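3. Planificar la compra de la célula de dos brazos

Esta es la parte bonita del proyecto: todavía no hay nada atornillado y todo se puede mejorar sobre el papel. Con una tarde de trabajo, la guía de Civholm le deja una lista lista para pedir presupuesto.

3.1 Escriba primero la tarea (manipular placas, acercar conectores) y después elija los brazos.
3.2 Reserve partidas separadas para brazos, pinzas, cámaras y cableado. ¡El cableado merece línea propia!
3.3 Añada un 10 % para recambios: dedos de pinza, bridas, conectores.
3.4 Pida 2 ofertas y compare los plazos de entrega además del precio.

Nota: incluya en el presupuesto las piezas de prueba. Una placa electrónica montada sobre una chapa gris da muchísimo juego para ensayar agarres.

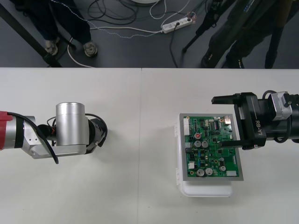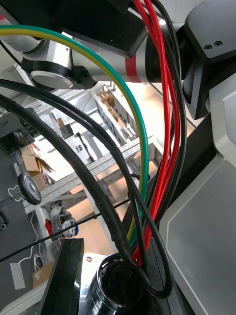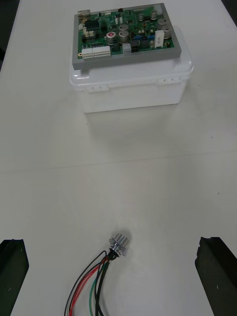 Lakshmi Kurian comenta que en Branance pidieron los cables con la longitud justa y tuvieron que repetir el pedido entero; ella sumaría siempre un margen por cada articulación. Estamos de acuerdo, y por eso el paso siguiente existe desde la revisión de abril.

3.5 Mida el recorrido de cada cable con el brazo extendido y plegado, y anote el mayor de los dos valores.
3.6 Calcule 5 días para instalación y ajuste.

Precaución: no cierre el pedido de la mesa sin confirmar el alcance de ambos brazos con el proveedor.

3.7 Guarde la lista firmada junto al plano de planta y pase al apartado 4.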